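Flillemness on handheld: frequently asked questions
Last changed October 31, 2020

We receive many letters about the portable version of Flillemness, so I have collected the answers on one page. I am the person who made the port, and I answer for its mistakes also.

Is it the same game as on the computer?
Yes. All 6 chapters are inside, with the same enemies and the same music. The colour of the enemy bullets was changed in the cave levels, as on a small screen the old purple was very hard to see against the rock.

Do I need to buy it again if I own the computer version?
Unfortunately yes. The two stores do not share purchases and I have no possibility to send codes from one to the other.

How big is the download?
It takes 124 MB. Please keep the same space free again while it installs. When the installation is finished you may use that space for other things.

Can I play with a friend?
The game supports 2 players, each with their own handheld, on the same local network. Online play is not included. The second player enters at the start of a chapter and cannot join in the middle.

Why does my ship feel slower than before?
The speed of the ship is the same. The small stick has a shorter way to travel, so in the April update we made the centre less sensitive. If you don't like this, open Controls and set Stick Curve to Straight.

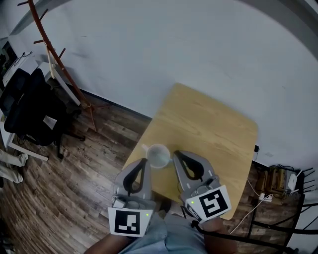
Naveed Kazmi wrote to us that the Straight setting is fine for dodging but makes the Barkarlow boss more difficult, and he would like to have a different curve for each weapon. I tried it for one evening and I think he is right about the boss. It is on my list, but I can't promise it for the next update.

Where are my saved games?
There is one automatic save for each profile. It is written at the end of a chapter, and also when you choose Rest in the pause menu. If you close the game in the middle of a fight, you will return to the start of this chapter.

How do I open the Carhuamaca route?
Finish chapter four with the blue shield still on your ship. You don't need a high score. Some guides say that you must have 2,845 points, but that number comes from an old test build and has no effect any more.

Is there an easy mode?
Yes, it is called Pernau, after the harbour where the story begins. You have more shields and the bosses skip their last pattern. You will see the full ending in this mode, and the trophies are counted too.

The sound crackles with headphones. What can I do?
Turn off Wide Stereo in the audio menu. If it still crackles, please write to us with the model of your handheld and the name of the chapter where you hear it.

Will there be a boxed version?
We have asked for prices, and for a small team like ours they are too high at the moment.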